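Mar 21, 2024

Started on the kitchen corner at seven, before the phone could ring. The plan was to finish the power survey for the counter wall and settle where the Dirkura kettle base goes, and I got through most of it.

Readings first, while I still have the paper. Plug-in meter on the wall outlet, one load at a time, everything else switched off. Microwave on full with a mug of water: 1,290 watts at the start, drifting down a little by the end of the minute and then steady. Toaster: 618. Kettle was not tested, as the base is still in its box under the stairs. Microwave and toaster together are within what the circuit should carry. Add the kettle and they are not, so the kettle goes on the other wall, which is what I suspected in the fall and did not want to hear.

Measured the counter again. Usable length between the corner and the end panel is 1,070 mm. I had 1,110 written in the old notebook, and I have crossed it out. Depth is fine. The Jundasine bread bin fits only if it stands with its short side to the wall, and then the lid hits the tiles on the way up. It can live in the pantry until I think of something better.

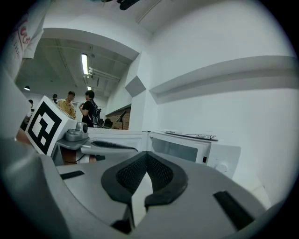 Cable routing took up the rest of the morning. I have never liked appliance cords lying where crumbs collect, and the present arrangement is the worst of both worlds – too much slack and no fixed path for it. The power strip is up on top of the microwave with the thin cables in a tangle beside it, and that surface is one I want clear for ventilation in any case. The manual asks for 110 mm of free space over the casing. The strip should go on the wall, under the long white shelf, on two screws through the keyhole slots on its back. From there the cables can run along the underside of the shelf in adhesive clips and drop only where they are needed.

Ordered the clips from Pirihi, the narrow type. They offer a wider one with a hinged cover, but the adhesive pad on it is the same size, so the extra width only adds weight. Delivery is expected in the first week of April. Until then I will coil the slack and use the fabric ties from the drawer.

Checked the shelf while I was up there. Level along its length. Slight play at one fixing, taken out with a quarter turn. The plug in that hole is one of the old soft ones and I would not trust it with the casserole dishes. Light items only on that shelf: tea, filters, the spare bulbs. Wrote this on a label and put the label inside the cabinet door.

Isla Goodwin called at lunch about the Giser range hood. Hers has the same rattle mine had, at the second speed and at no other. I told her to take out the grease filter and bend the spring tab outward slightly before doing anything else. She wanted to know how slightly. I said the thickness of a coin. She will try it on the weekend and call back.

Afternoon: cleaned the microwave turntable and the roller ring under it, wiped the door seal, descaled nothing. Moved the toaster to the left end and checked that its cord reaches the outlet with the plug fully home. It does, with a hand's width over.

Still to do: kettle base out of its box and onto the far wall, screws for the strip, new plug for the shelf fixing, a decision on the bread bin. Also return the meter to its case, which I see from this chair I have not done.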